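Stangate newsletter, July
From the robot teaching group

Remote sessions on the bathroom set

The second round of remote teaching began on Tuesday and will run until the end of the month. As in the first round, the work is done in simulation. The person teaching sits at a desk with a hand controller, watches the simulated room on screen and moves the arm through the task from start to finish. Every movement of the controller is saved along with what the arm did in response, and the saved run is what we call a demonstration. The learning program, Cornomance, is then trained on the demonstrations and tries the task without help.

Our target for the round is 3000 demonstrations across all the rooms. We have 823 that have passed checking. A further 114 were sent back, mostly for long pauses in the middle of a movement or for knocking something that should have been left where it was. A pause does no harm to the simulated room, but Cornomance copies what it is given, and a model trained on hesitant runs will stop in odd places too.

The bathroom is the newest of the rooms and has been the slowest to fill. The kitchen and the workshop have wide surfaces with plenty of space round each item. In the bathroom the arm has to work close to the walls, over narrow ledges, and the items are a good deal less regular in shape.
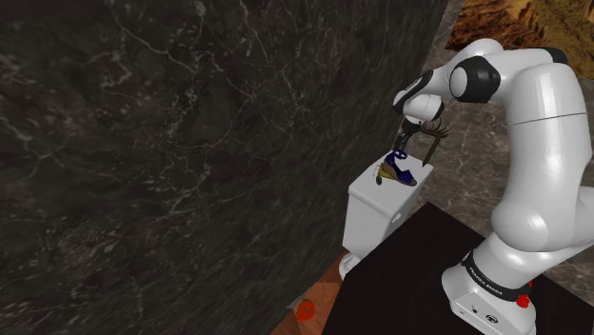
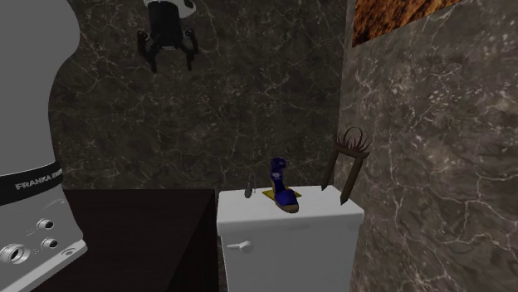

I-hsuan Sin has taken over the booking of teaching slots and is also rewriting the notes we give to new people. The old notes told them to bring the gripper straight down over the middle of an item and close it. That is fine for a box or a tin. With the blue sandal on the toilet tank it is poor advice, as the strap loops up above the rest of the shoe and the sole is a thick wedge, so a teacher has to decide which part to go for before starting down. The new notes ask people to look at the item from at least two views first, choose the part they mean to hold, and keep to that choice for the whole run. If the first attempt misses, they should lift clear and come in again at an even speed. Runs with one clean second attempt are accepted. Runs with several small corrections near the item are not.

The notes also cover turning the wrist. Most new teachers turn it too late, when the fingers are already low, and then catch whatever is standing next to the item. Please make the turn while the gripper is still high.

We have had questions about whether it would be quicker to teach by hand, by holding the arm and pushing it through the movement. We do this with the real arm in the Hsueh room, and for a simple reach it is quicker. It cannot be done in simulation, where there is nothing to take hold of, and the two kinds of data have to be kept in separate folders. If you have done both kinds in one day, check the folder name before you upload. Several hand-taught runs were filed under the wrong heading last month and had to be moved one at a time.

The Kusico controllers have been updated. The trigger now closes the gripper in proportion to how far you squeeze, where before it was either open or shut. People who learned on the old setting may find they are only half closing it. Ten minutes of practice before the first saved run should be enough, and practice runs do not count towards your total.

Slots are an hour long, morning and afternoon. Please do not book more than two in a row. The runs that came back from checking were more often from the end of a long sitting than from the start, and a rest between slots costs less time than doing the work again. To book, or to ask for a copy of the new notes, speak to I-hsuan or leave your name on the sheet by the door of the Hsueh room.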